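Notes on the Gripper Comparison, March 2025

The purpose of the Pemdale trials was to decide which fingertips should remain on our two arms. The Ekier tips are stiff and narrow. The Kwiatkowski tips are softer and bend a little under load. Each set was given 57 attempts on the same mixed table of food and packaging, with the controller settings left unchanged.

Cherry tomatoes and dried chili peppers were included for their small size. The crushed can and the foil bag were included for their awkward shape.

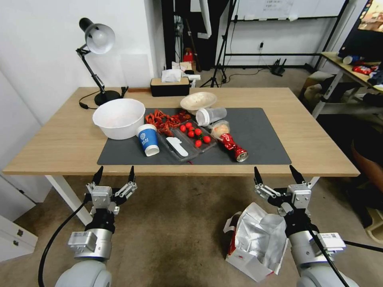
Zuzanna Dudek has written to me that stiffness matters less than closing speed, and that she would repeat the whole series at a slower setting before buying anything. Her point is a fair one. The closing speed was fixed at the start and was not examined.

The Ekier tips completed 41 attempts and the Kwiatkowski tips completed 18. I had expected the softer material to do better with foil. In practice it folded back at the corners — particularly when the arm approached from the side — and the grip was lost during the lift.
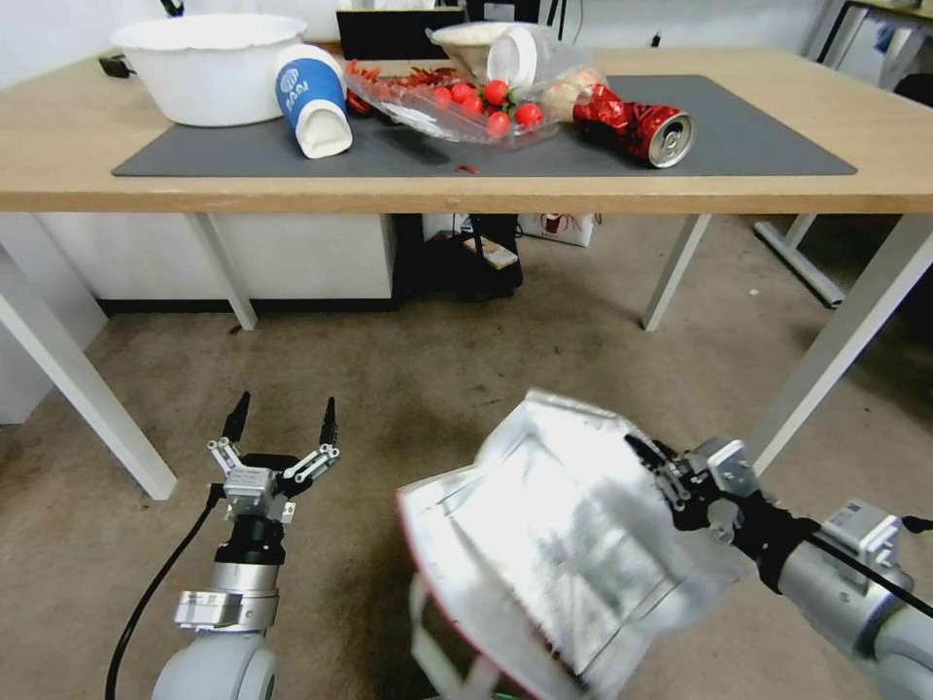

Should both arms carry the same fingertips? For the present they should, as a mixed pair would require separate force limits and a second round of calibration.

Tomoyo Hayashi will prepare the slower series in April. The foil bag will be kept on the list, and the wrist cables will be secured closer to the arm before the work resumes.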